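3.2 What people said about the kitchen table

I went into this part of the study thinking I'd be writing about recipes. Philomena Kpodo and I had planned our interviews around how families in Utumine share cooking between generations, and our first two visits went exactly that way. Then on the third visit, at the Kariuki household, we spent nearly the whole evening on where everyone sits (and who gets to chop where), and I threw out half of my question sheet on the drive home.

So for the rest of the interviews we started with the table itself. We asked each of the 13 households to tell us who uses which part of it and what happens when somebody uses the wrong part. People had a lot to say! One grandmother in Pindberg told us she had kept the window end for bread dough since before her son was born, and that her daughter-in-law still asks before putting a plate down there.
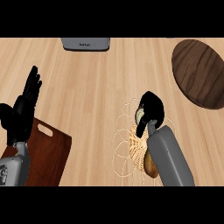

Figure 2. Wooden tabletop with a round board at the upper right (computer rendering).

I've been calling these claims "soft territory." They're not rules, and in 7 of the households no one could remember ever saying them out loud. But they hold up well. When we came back in January, after the holidays had filled those same kitchens with cousins and in-laws, the dough end was still the dough end, and the teenagers who did homework at the table had gone right back to the same chairs.

What did move was the timing. Families with two cooks tended to work in shifts, and the handoff came earlier than I'd have guessed, often before 5 p.m.

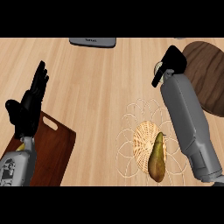 The person on the second shift usually inherited whatever the first one had left out, and that's where most of the grumbling came from. "I don't mind the onions," one father told us, "I mind finding the onions." Philomena coded these complaints separately from the ones about space, and I'm glad she did, as I had lumped them together in my first pass and missed how rarely the two came from the same person. The space complaints came mostly from younger adults who had moved back home, a group I return to in Section 3.3.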